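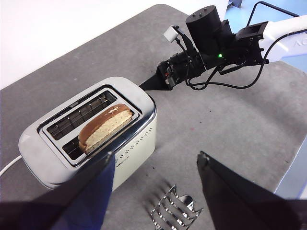
Since our last report to the Totico small grants fund we have moved from bench tests to breakfast, and I can't tell you how cheering that has been after a winter of soldering! The two arms now share one table at the Porkum workshop, which took far more rearranging than we had allowed for. Bread turned out to be the gentle end of the job. A half bun standing in a toaster slot, with its crust well proud of the chrome, gives the fingers plenty to aim at, whereas the little wire rack lying flat on the mat gives them hardly anything, and we have spent many a long evening on picking it up. The blue pad on the finger is our own addition and we are rather fond of them.

Money first, as I know you will want it. We have spent £196 of this round, nearly all of it on cables, finger parts and a replacement wrist motor from Grorance, who were very patient with us on the telephone. The mat came out of our own pockets, so please don't look for it in the receipts. Of the 4 tasks we promised you, 3 can now be run from start to finish with somebody standing by. The fourth, loading a slice from the holder, still needs a helping hand more often than I would like.
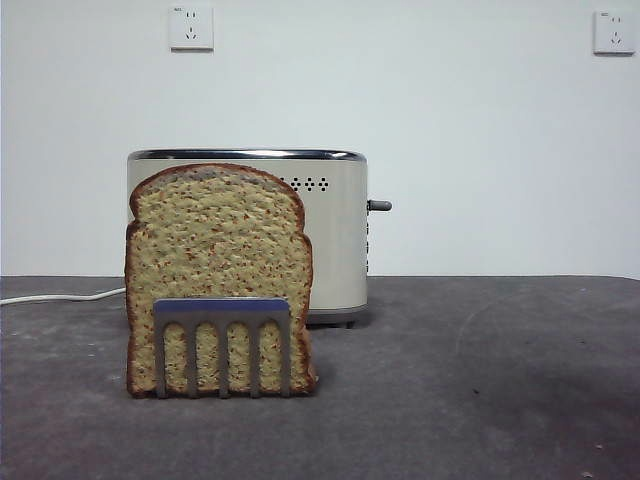
Loading has kept us busy for most of May. We began with the bread lying flat, and the arm would chase it all over the table, so we changed the starting position altogether. A slice stood on end behind the grey comb-shaped holder, with the toaster just beyond it, shortens the reach nicely and leaves a bit of crust showing at either side to grip. The speckled loaf is a fair test too (it crumbles if you so much as look at it), and we shall carry on with it for now.

Next on the list is tidier cabling at the wrists, then another go at the Jayawardena timing routine, which should stop the arms dithering when both want the same spot. We would dearly like to keep the remaining money for spare motors, if you are happy with that.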